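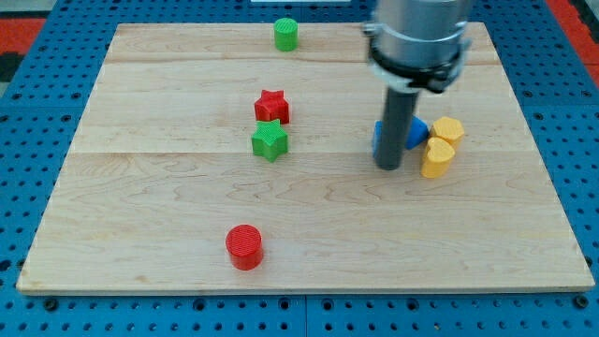

The block board at Kundstead, with the arm's rod down beside the blue piece.

Opinion > Work > Shop Floor

Print this page | E-mail this page

I've packed orders at Kundstead for four years, so when the arm showed up I had opinions ready. Most were wrong. I figured it would take my bench. What it took was my quiet.

Somebody has to set out the stars and hearts for it, over and over, and this spring that was me. In May I did 343 resets. I used to pack and think about dinner. Now I watch a gray rod nudge plastic and write down what it did – and my brain is fried by lunch!

Polyxeni Karagiannis, my shift lead, loves it. She says her shoulders haven't felt this good in years, and I believe her. Oluwaseun Dauda went over to Skultport for the same pay and none of the note-taking. I get that too.

My gripe is with the money. We're teaching the thing, and teaching is a different job from packing (ask any teacher). The raise was 50 cents. Management calls it "light duty" – well, come sit in my chair for three hours and tell me how light it is.

I don't want the arm gone. I'd kind of miss it. I want the new work put on paper, with a title and a rate, before they order the next one for Tindthorpe.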